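Tea corner opens at Trimcombe reading room

The reading room at Trimcombe has a self-service hot drinks corner again after a gap of two winters. It opened on Saturday morning and will be in use whenever the room is unlocked.

The old arrangement, a trolley kept in the passage, went when the passage was cleared for the new fire door. Since then people have brought flasks or gone across the road to the bakery, which shuts at 2. Users of the room were asked in the spring what they missed most, and a hot drink came top of the list, ahead of longer opening hours and a second newspaper.

The work has been paid for out of a small grant and the takings from the plant sale, 1244 pounds in all. Most of that went on the electrics and on a new water heater made by Gasel, which will be fitted to the wall in the lobby. The rest has gone on a table, crockery and a small metal shelf to keep the jars off the table top.

The shelf is black, has two tiers and stands on thin square legs. For the present the jars are kept on the upper tier.

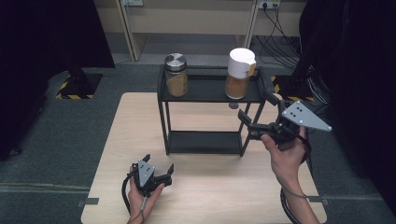 Blandine Pons would have liked something bigger. She told the users' meeting that two tiers would be full by Christmas once people started bringing in their own tea, and that a proper cupboard with a door would have kept the dust off. The meeting agreed to look at a cupboard next year if there is money left.

Graham Tindall, who bought the shelf, said a cupboard had been priced at Atmont and would have used up most of what was set aside for cups. The shelf cost 44 pounds. It came flat and was put together with the key supplied.

"It doesn't need drilling to the wall and it can be lifted off when we want the whole table for the jigsaw club," he said.

The table has a pale wood finish. It was chosen over the two folding tables already in the store, which are lower and have a habit of pinching fingers. It also has a round cable hole near the back, so that a lead can be taken down behind it when the portable kettle is out. Until the Gasel heater is connected, the kettle will be filled from the tap in the lobby and brought through.

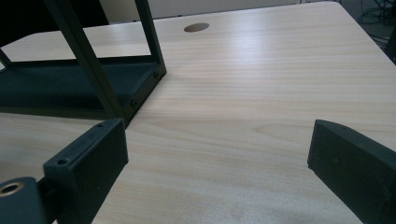

The black metal shelf on its table.

There has been some discussion about what should go in the jars. Under the old system everything was in sachets, and the bin was emptied every day. The new one uses glass jars with lids, topped up from larger tins in the store. Anyone finding a jar nearly empty is asked to write it on the pad by the door and leave the tins alone, as the stock has to be checked against the money box once a month.

Drinks are 63p, which covers milk and sugar. This is the same price as the trolley charged in its last year. Regular users may pay for the month ahead if they prefer, and should ask at the desk for a card. Change cannot be given from the box.

Spoons are to be kept in the drawer at the desk and not left standing in the jars. Damp spoons were the main trouble with the trolley, according to Halldóra Baldursdóttir, who looked after it for several years and threw away a good deal of coffee that had set hard. She has asked that lids are put back straight away and screwed down fully. 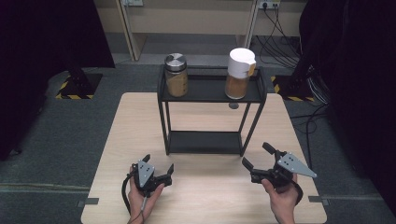 Opening times and washing up

The room is open from ten until four on weekdays and until one on Saturday. Hot drinks can be made up to half an hour before closing. Cups should be rinsed and left on the rack in the lobby. The last person out is asked to see that the kettle is unplugged and the milk is back in the fridge.

Groups who book the room in the evening can use the corner as well, but must say so on the booking form. The charge is the same. The Toom walking group and the Wednesday knitters have already put their names down.

Shahab Shirazi is drawing up a rota for the weekly wipe down and has room for more names. It takes ten minutes and can be done at any time on a Friday.

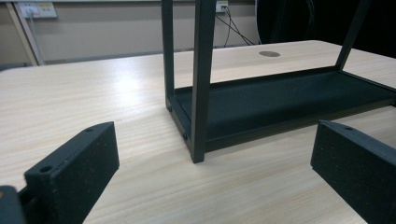 Still to be settled is where the tea towels and spare cups will go. Žydrūnas Mägi has offered to put up a row of hooks in the lobby, and the cups may stay in the store for now. He has also suggested a shallow box for tea bags, which could stand on the lower part of the shelf. The tray there is dark and has a slightly textured surface, and he would like a wipeable mat cut to fit it before anything is put down. Mats can be had from the ironmonger's, and he will bring two or three samples to the next meeting.

The Gasel heater is due to be connected in November, when the electrician is next in the village. The lobby will be closed for that morning and the side entrance will be used instead.

Suggestions can be left in the book on the desk.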